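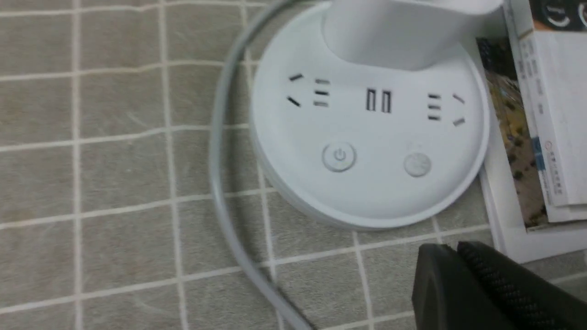

Session 5: Power on the Table

Handout for the evening course in Small Domestic Arrangements. Notes by Stavros Kelmendi. Bring these on Thursday, along with the lead you promised to untangle.

Last session we dealt with lamps and ended in a quarrel over dimmer switches, which I do not propose to reopen. Tonight we move on to the table, and to the awkward fact that most tables now have to be dined at, worked at and charged from, often within the same hour. The furniture trade has known this for years and has responded by selling us larger tables.

Our object for the evening is the round tabletop power strip. "Strip" is a poor word for a disc, but the language got there first and we shall have to live with it. The one we are using is white, with its outlets and a pair of USB ports set into the flat top and an upright housing rising behind them. It stands on a beige cloth printed with a thin off-white grid. Remember the grid, as it comes up in the exercise.

1. Why put it on the table at all

The case against is easily made. A power strip is no ornament. It takes up room that could have gone to bread. People who would never dream of standing a toaster in the middle of a dinner party will cheerfully install one of these next to the salt.

The case for is that the alternative is worse. A strip on the floor gets kicked and collects fluff, and has to be visited on hands and knees by someone holding a torch in their teeth. A strip on the wall is splendid if your table happens to be against that wall, and remains there when you move the table. My aunt ran an extension lead across her dining room for nine years on the grounds that it was temporary.

So we allow the strip on the table, on conditions.

2. What sits on top

Sockets facing upwards are convenient and slightly greedy. Convenient, as you can see what you are doing. Greedy, as everything you plug in then stands up in the air and takes its share of the view. A phone charger with a modest body is tolerable. A laptop adaptor of the brick persuasion will lean, and in leaning will cover whatever is next to it.

Look at the spacing before you plug anything in. On ours there is an outlet on each side with the USB ports between them, the two sides being mirror images of one another. This is a sensible plan. The bulky things go to the outside and the thin cables come up the middle, and with a little goodwill they need never meet.

Check the slots as well. Outlets vary a good deal from one part of the world to another, and ours has angled slots and short horizontal ones grouped together on either side. Some of you will be holding a British plug and looking hopeful. Stop looking hopeful. Match the plug to the outlet, match both to the supply in the building, and if you find yourself pushing, put the plug down. An adaptor on an adaptor on an adaptor is a sculpture and should be displayed unplugged.

For the loads, read the rating on whatever strip you have at home. It will be printed somewhere you need glasses to see. Kettles, heaters, irons and anything else whose purpose is to get hot should go straight into the wall. A strip should not be plugged into another strip, however short the first one's cable is and however nearly it reaches.

3. The cloth underneath

Opinion is divided. The Brusari school (I call it a school; it is one shop and a leaflet) holds that nothing electrical should stand on cloth. The Tellov people sell a felt mat for the purpose and naturally take the other view. My own position is that a thin, flat, dry tablecloth does no harm under a cool phone charger, that a quilted one is asking for wobble, and that anything damp ends the discussion.

The cloth must lie properly. A ruck under a base gives you a rocking strip, and a rocking strip with a charger in it is a thing people grab at with wet hands. Smooth from the middle outwards with the flat of the hand. If the cloth carries a pattern of squares, so much the better: bending lines will tell you where the cloth has lifted, long before your palm finds it.

Never run the supply lead under the cloth. It seems tidy. It produces a long low ridge on which every glass will be placed by somebody during the evening. The lead also can't be seen there, so can't be checked, and will in due course be found by an elbow. Bring it off the nearest edge and down a table leg, held with a soft tie at two points. Staples are for paper.

4. Where it goes

The centre of the table is the obvious place and usually the wrong one. In the centre the strip is within reach of all, and therefore all will plug in, and you will have cables laid out like the spokes of a wheel with dinner caught in between.

Set it towards the end nearest the wall socket, a hand's width in from the edge. The upright part goes at the back, facing away from whoever does most of the plugging. Put no jug, vase or gravy within tipping distance. Tipping distance is the height of the vessel plus the length of the splash, and the splash is always longer than you think. If food is being served in any quantity, switch the strip off at the wall, unplug it and take it away. It can come back with the coffee if it must.

5. Cleaning

Unplug at the wall first. Glossy white plastic shows every thumb, so a dry microfibre cloth once a week is about right. For sticky marks use a barely damp cloth on the rim and sides only, and leave the top to the dry one. Crumbs in the slots come out with the strip unplugged and turned over, and a light tap. No pins, no knives, no blowing with the mouth, which adds moisture and dignity to nothing.

6. Exercise (in pairs, 8 minutes)

Each pair has a cloth, a strip and a bag of assorted leads. Nothing is to be connected to the mains.

a) Lay the cloth and smooth it until the printed lines run true.
b) Place the strip using the rules in section 4. Agree which edge is nearest the socket before you begin. Last term two people did not, and it showed.
c) Fill the outer outlets, then the USB ports, using dummy plugs from the bag.
d) Swap tables with another pair and criticise theirs, kindly.

7. For next time

Read the Nikolovski chapter on drawers, page 129 onwards, skipping the part about beeswax unless you have a personal interest. The Illier catalogue is on the side table and is not to leave the room; the May one did, and has not been seen since.

Draw a plan of your own table at home, with the wall socket marked and the route of every lead in pencil. Use ink for anything you are ashamed of. We'll pin them up at the start of the session.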